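Notes > Work diary > Kits on trial > Vokness hand gripper

March 26, 2018

Woke up early and could not sleep again, so I took the first bus to Dustenville and was at the office before the heating. I made tea and read the Vokness manual a second time, with a pencil. It is a thin manual. The English is better than mine, but the chapter on calibration was clearly written by another person than the rest, and he likes very long sentences. I marked two places where the drawing shows one screw and the text speaks of two.

We must decide on the kit by the end of this week. The offer from Clindbridge is still 2,160 for one set: the hand-held gripper, the mount, the cable, the charger, one spare pair of pads and the software for a year. I asked by telephone if the price includes support and the lady said "light support". I wrote this down exactly as she said it, and in the afternoon I sent a letter to ask what is light. After the year the software must be paid again, and they will give me no number for it in writing, only that it will be "in line". I do not like to buy something when the second half of the price is in fog.

Masaru Takeda arrived at nine and we began directly. Our plan was 50 short recordings before lunch, all of the same kind: approach, close, lift, put down, open. He holds the gripper and I watch the screen and say stop or again. After a time we changed, my wrist against his wrist. I am left-handed and the trigger is made for the other side of the world. It can be used with the left, but the thumb has no place to rest, and I notice it now in the evening when I hold the pen. This must go in the report. Boris Stan will say that I am always complaining about handles, but he is not the one who will hold it for a morning.

We reached 40. The rest we gave up when the software closed itself without a message, and on opening again it wanted the calibration once more from the start. Nothing was lost, I must be fair. All the recordings were there with the right names. But the calibration takes patience and we had used ours.

What I like: the weight. I expected a heavy thing and it is not so. The fingers open and close evenly, without the small jump in the middle which we had with the old Todorova set, and I can feel through the trigger when the pads meet something. With the Todorova I had to look every time. Masaru says that the movement is a little slow in coming back, and he wants a stronger spring. I would leave the spring alone. A person who is tired closes too hard in any case.

He took a few views of the fingers in the open position for the section on wear, and I glue two of them in.

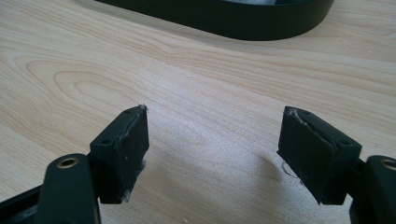
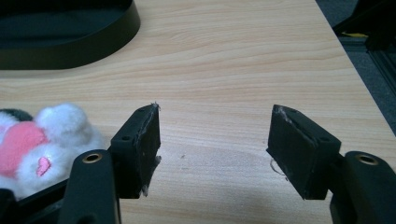 The pads are my largest question about this kit. Clindbridge sent us a set which has been on trial somewhere before, this they told us honestly, and they could not say for how many hours. So I can only write what I find on it today and not how fast it came. The blocks themselves seem to me good and simple, two small screw holes on each, and I believe I could change one with an ordinary screwdriver in the time of a coffee. But the dark surface on the gripping side is another matter. The edges are worn on both fingers, there are whitish fibres on both, and on the left one a small tuft was holding on near the top corner as if it lived there. Masaru blames the plush toy. It is possible, the white fur on it is long and fluffy and the fibres are white also, but I looked at the frayed edge with the magnifying glass and I am not sure that all of it comes from outside. Some could be the pad itself coming apart. I must ask Vokness directly what is the material, the manual says only "grip layer", and I have two guesses, rubber or some foam, and no right to write down either.

If it catches fluff so easily then we need a rule for cleaning, and the manual has no word about cleaning. I tried tape from the drawer and it took some of the fibres away, not those at the edge. Alcohol I did not dare on a thing which we have not paid.

Lunch late. Soup again. Masaru told me about his sister's flat, which has now been without a kitchen door for so long that they have stopped looking for one. I ate too quickly and was sleepy until three.

In the afternoon we looked through the morning's recordings on the big screen. I had feared that the table would make trouble. The wood has a strong grain, with big loops and ovals in it, and the older tracking program used to take such a pattern for an object and run after it. The Vokness program seems not to care. In all the recordings I opened, the path of the hand was smooth, only in two of them there is a little step near the end, both mine, both with the left hand. I played them many times. I think I turned the wrist too fast when putting down. Masaru politely said that it could be the software too.

He is in general more in favour than I am. His argument is that we lose more in a month with the old set than this one costs, and I cannot say he is wrong. My argument is that we should not buy one of something for which we will soon need three. By June we are supposed to have a second station, and then we pay again for the mount and again for the licence, if the licence is for one station, and this too is not written clearly. I found "per seat" on one page and "per device" on another. Another question for the letter.

Boris Stan called at half past four from the train. The line was bad. I understood that he wants one page and no more, with a yes or a no at the top. I said I would prefer to write "yes, if". He said that "yes, if" is a no with good manners — I had to laugh, but it is not what I mean. I mean yes, if they send new pads, two spare pairs and not one, and if they put the second-year price on paper. That is no great thing to ask of a company which sells pads.

Letter to Clindbridge was sent before five. I copy the questions here so that I have them in one place:

Which material is the grip layer, and with what may it be cleaned?
How many closings before the pads must be changed, and what costs a pair?
Is the licence for the station or for the gripper?
What does the software cost after the first year?
Is there a left-hand trigger, or will there be one?
What is inside "light support", and who answers?

I read it aloud to Masaru and he took out one "kindly" of the three.

After that we put the gripper back in its case, and here is a small thing which pleased me. The foam in the case is cut in such a way that the fingers lie open and the pads touch nothing. Somebody at Vokness has thought about it. With the Todorova the pads were pressed together every night and in the morning they stuck. Perhaps for this alone I am softer to them than this morning.

Tomorrow we finish the missing recordings, with the right hand only, and then the same again with the old set for comparison. I want also to find some object without fur, a cup or a box, and use cleaned pads from the beginning, so that I can see if new fibres come out when there is nothing to give them. Masaru will bring the better magnifying glass from home. I must remember to ask him for the cable he borrowed.

The bus back was full and I stood until the bridge. Wrist still sore. Cold cream on it and early to bed.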